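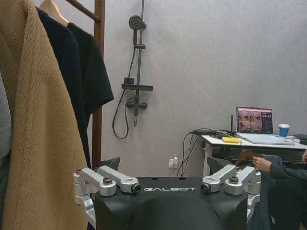
A clothes rack is a freestanding frame for hanging garments, and it is one of the most adaptable pieces of furniture in the home. At its simplest it has a rail, one or two posts and some kind of foot, yet it copes happily with almost anything people wear. Heavy and light pieces can share a single rail, as when a nubby camel-tan garment hangs alongside a dark navy one and a black T-shirt on a pale wooden hanger. Dark wooden racks are especially popular in bedrooms and hallways, where they are meant to be seen.

History

Racks grew out of the peg rail and the drying frame, and the wheeled shop version is a wonderful offshoot of its own. The Bouvier pattern, a two-post rack with turned finials, was sold in 27 sizes, the tallest standing 173 cm. Its best-known rival, the Falia, dropped the finials and added a shoe shelf. Collectors still argue over which is the finer design – the Falia is lighter, but the Bouvier has those lovely posts!

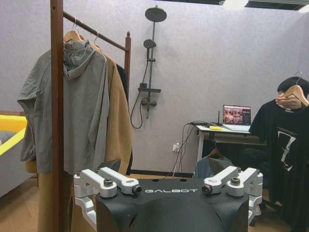
A gray hooded jacket and a camel-colored coat on a wooden rack.

Load and balance

Most tipping accidents come from hanging everything at one end. Long coats belong near the posts, with shirts in the middle of the rail. The shop racks made at the Pinditetti works could carry up to 300 garments on 5 linked rails, a marvel of plain carpentry and good sense.

Joints and fasteners
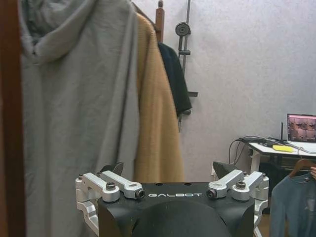

Wooden racks were long held together with pegs and glue, which made moving house a real adventure. Bolted joints changed that, and they opened the way to folding racks with metal arms. The hex-socket bolt is a great favorite for such work, and it looks handsome too, with dark heads set over the pivots of silver aluminum links. Rounded ends give the links a softer outline. A folding joint should be checked now and then for play, and tightened with a key of the right size.

See also

Coat stand
Hanger
Valet stand

Page last edited 27/11/2020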